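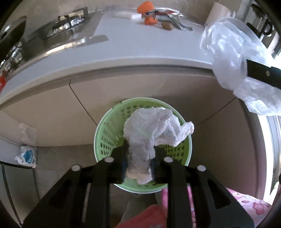
Figure 1. White bag above a perforated green wastebasket in front of the lower cabinets. Stove with foil lining at upper left.

Unit 4. Waste Handling in the Domestic Kitchen
Course notes, B. Aasen
Revised October 8, 2021

4.1 Scope

The unit covers the small open wastebasket used as the main kitchen receptacle, the liner fitted to it, and the clearing of the counter at the end of a work period. Compactors, under-sink pull-outs and municipal sorting rules are treated in Unit 6. Students should have read the Warrier handout on surface cleaning before the practical.

4.2 Receptacle types

Kitchen receptacles are classed by wall and by closure.

Solid wall, lidded. Holds odor and liquid. The lid must be opened for each deposit, so it is slow during food preparation.

Solid wall, open. Holds liquid if the liner fails. Odor is not contained.

Perforated wall, open. The type in Figure 1, with oval holes in the sides. Light and easy to rinse. It does not hold liquid at all, and any tear in the liner below the level of the contents will reach the floor or the cabinet face. A perforated basket was designed for paper. In a kitchen it is acceptable only with a sound liner and frequent emptying.

Air passes through a perforated wall when a liner is pushed down, so the liner seats with less trapped air than in a solid basket. This is its one practical advantage at the fitting stage.

4.3 Liners

A liner is specified by width, length and film thickness. For an open basket the flat width of the bag should be at least half the circumference of the rim. A narrower bag will not pass over the rim. A much wider one will slip inward under load unless the slack is taken up with a knot on the outside.

Reused shopping bags are common as liners. Three points apply:

Check the base for punctures by holding the bag up to a window before use.
Handles are to be left outside the rim.
Printed film is not weaker than plain film of the same thickness. The print has no bearing on selection.

Crumpled bags should be opened fully before fitting. A bag that has been twisted for storage keeps its creases, and the lower part tends to stay closed when the upper part is already open. Put a hand inside and push the corners out.

4.4 Fitting procedure

1. Empty the basket and wipe the inside, including the edges of the holes.
2. Shake the bag open away from the stove.
3. Lower the base of the bag to the floor of the basket.
4. Fold the top over the rim to a depth of four fingers.
5. Run a hand once around the inside to press the film against the wall.
6. Take up slack at the rim if needed.

Removal is the reverse, except that the neck of the bag is gathered and twisted before it is lifted. Two full turns are enough. Lift straight up. Dragging the bag over the rim is the usual cause of tearing in a perforated basket.

4.5 Placement

A basket on the floor in front of lower cabinets is close to the counter edge, and scraps can be pushed directly into it. It also blocks the cabinet doors. The compromise taught here is to set the basket out for preparation and clearing, and to return it to the end of the cabinet run afterward. Keep all film, full or empty, away from lit burners.

4.6 Clearing the counter

Work from the back of the counter to the front. Sort before wiping:

Packaging. Wrappers, metallized or plastic, go first. They are light, take up volume and hide smaller items.
Food. Anything loose is checked and either stored or discarded.
Tools. Sponges go back to the sink and are not left lying among wrappers.
Paper scraps and empty packets. Check ledges and the wall beside the cabinets as well as the counter itself. These are missed more often than any other item in student inspections.

Foil laid around burner grates is treated as a consumable. Replace it when it is soiled or torn, with the stove off and the grates cold. It is not wiped and reused. Foil must never cover a burner port or an air opening.

4.7 Practical

Carried out in pairs in the Lusden kitchen. Each pair fits, loads and removes a liner twice, once with a purchased bag and once with a reused one, and records any tearing on the Dodeo sheet. State the location of each tear as rim, wall or base. "Bag broke" is not accepted as an entry.

The practical is marked out of 100. Sheets are handed in before leaving the room.

4.8 Review points

Explain why a perforated basket depends more heavily on its liner than a solid one.
Give the rule for minimum flat width.
State the order of clearing and the reason packaging is taken first.

Further reading: Wuvport kitchen notes, sections on film thickness and on small receptacles. The December session covers food waste and drainage.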